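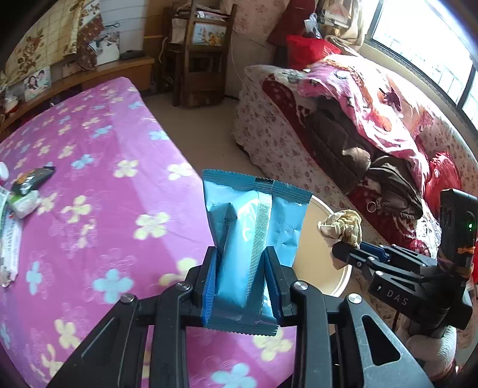 Diary of the Curator
Srithong Museum of Midwifery and Nursing
2019-10-20

The museum opened at the usual hour. The morning was given to the Billano bequest, which has now been in the east store for two weeks and has waited long enough. Dr Ferenc Veres attended to advise on the older obstetric pieces, and Ms Charmaine Pillay took the notes for the register.

The bequest was entered on arrival as 425 items. The count stands, but several of the entries do not. The wooden monaural stethoscopes were listed together as "ear trumpets", and will have to be separated and described one by one. Dr Veres considers four of them to be of the Pinard pattern, with the wide bell and the flat ear plate, and later than the family's own papers suggest. Adolphe Pinard's design dates from 1895, and the inventory drawn up by the donor's grandfather gives 1880 for the whole group. The grandfather was probably dating his own cabinet. I have asked that the register carry the corrected date, with the family's date kept beside it in brackets.

One instrument gave more trouble. It is a straight stethoscope in a dark wood, quite without a maker's mark, and made in two parts which screw together at the middle. Laennec's own cylinders were made to come apart, and there is always a temptation to put an early date on anything of that form. Dr Veres would not be drawn beyond "first half of the nineteenth century, possibly". The thread is very clean for a piece of that age. It has been given the number 683 in the loans and enquiries book and will go to the conservator before anything is written on a label.

Ms Pillay raised the matter of how the listening instruments should be shown to visitors. At present the gallery passes from the birthing chairs directly to the forceps, so that a visitor could leave with the idea that nothing was done for a mother between one and the other. The hearing of the foetal heart deserves a case of its own. Mayor of Geneva reported it in 1818, and Kergaradec in Paris published on it a few years afterwards with a good deal more persistence, for which he was not at first well thanked. Ms Pillay proposed that the two accounts be set side by side in translation. I agreed, on condition that neither passage runs to more than a short paragraph. Our visitors stand to read, and the bench in that gallery is still away for repair.

In the afternoon I met Mrs Daranee Luangrath, who has charge of the school visits. She asks that one of the later Pinard horns be released for handling. I was doubtful. These are working objects and were made to be held, but beech dries out in our rooms and a horn once split cannot be made good. It was settled that the school party in November may use the turned copy from the teaching cupboard, and that an original will be shown to them in its tray by a member of staff. Mrs Luangrath accepted this, though I believe she will ask again.

A letter was received from Mr Sombat Jitpraphai of the Doria Collection, offering the loan of a district midwife's bag with its full contents. The bag belonged to a midwife who worked the river villages above Irham, and the case notes survive with it. He encloses a copy of one page. She writes of listening for the heart "at every change of the lamp", by which she seems to mean whenever the oil was refilled. It is as good a description of regular observation as I have read in any textbook of the period. I have replied accepting the loan in principle, and have asked for the measurements of the bag and the terms of insurance.

Mr Prapai Suksawat reported that the humidity in the east store had risen again overnight. The window seal on the yard side is suspected. The wooden instruments have been moved to the upper shelves, and the readings are to be taken morning and evening until the seal has been replaced. The builder has been written to for the second time.

Still outstanding: the French text of the Kergaradec passage, which Dr Veres has at home; the revised entries for the stethoscopes; a reply to the Billano family, who should hear of the change of date from me before they see it in the register.

Closed the store at dusk and signed the key book.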